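We use cookies to remember your settings. Accept | Decline

Learning to cook with less salt

In May my doctor told me that my blood pressure is a little high, and she asked me to eat less salt for 11 weeks. I come from a family where soup without salt is called water, so I was not happy.

The first 3 days were the worst. Bread tasted like paper, and I ate an egg with a very sad face. Then I bought a small bag of dried herbs at Apaza, the shop near the bus station, and I started to try things. Lemon juice on beans is very good. Burned onion is even better, if you stop before it becomes bitter.

I also began to read the labels. One can of lentil soup had 621 milligrams of sodium, and I used to eat the whole can standing in the kitchen!

Now I am in week seven. Last evening I tasted the chips my neighbor brought, and they were too salty for me. I did not expect to write this sentence.
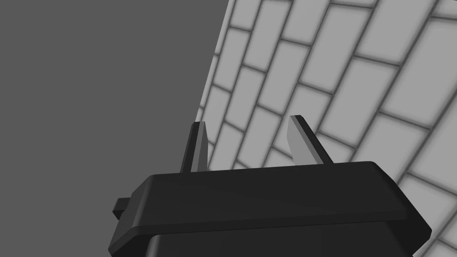
Next I want to make my own bread with half of the salt. If you have a recipe that works, please write to me.

Contact | © Lolitz Kitchen Notes | Back to top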